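**Hedeck packing line: automation progress report, September to 14th December**

The second arm went live at Breramley in the last week of September, two weeks later than planned. The delay came from the guarding, which had to be rebuilt after the first safety inspection. Both arms now run on the early and late shifts. Nights are still packed by hand.

Throughput

- Cartons closed per shift before the project: 231
- Target for the end of the grant: 830 per day across all shifts
- Current position: below target on lates, on target on earlies

The gap on lates is mostly changeovers. There are more short orders after four o'clock, and each one means new trays and a new pick list.

Staffing

No posts have been lost. Of the 15 people who packed by hand in the spring, four have trained as cell operators, one has moved to goods in at Stornley, and the rest remain on the benches. Operators are paid a grade higher. We had said the regrading would be done by the summer and it was not; back pay went out in the last payroll.

Lifting has gone down, and reports of sore wrists and shoulders have gone down with it. Standing time has gone up for the operators. They asked for stools at the cell and these are on order. Several people also told us the work is lonelier than the benches, where four used to work face to face. We have changed the break rota so that operators and bench packers stop together.

Sorting trials

Work on mixed parts is being done on a tabletop rig before anything goes near the line. The test pieces are plain wooden blocks in two colours, tipped into a shallow metal bin.

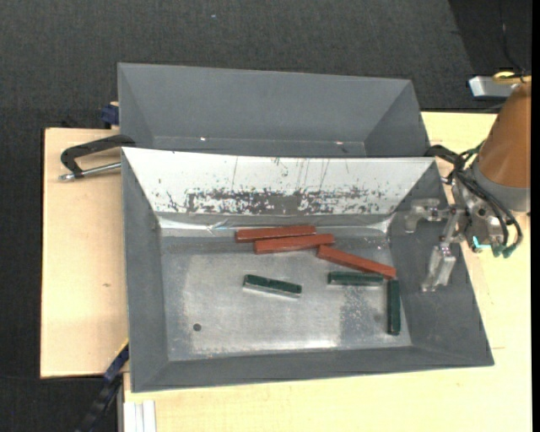
Operators now set up these trials themselves, after two days of training from Coman. They keep the log, and they decide when a run is stopped. The main difficulty is pieces that rest on one another, or that end up close to a wall of the bin where the fingers have little room. Each layout is repeated until we have 100 logged picks, and failures are written up by hand with a short note on how the pieces were lying.

Next quarter

- Finish the block trials and move to real parts from the spares range
- Train three more operators, with places offered to the night shift first
- Agree with the union reps what happens to bench numbers if nights are automated

Spending is within budget except for the guarding. We would like to cover that from the training underspend and ask for your approval to do so.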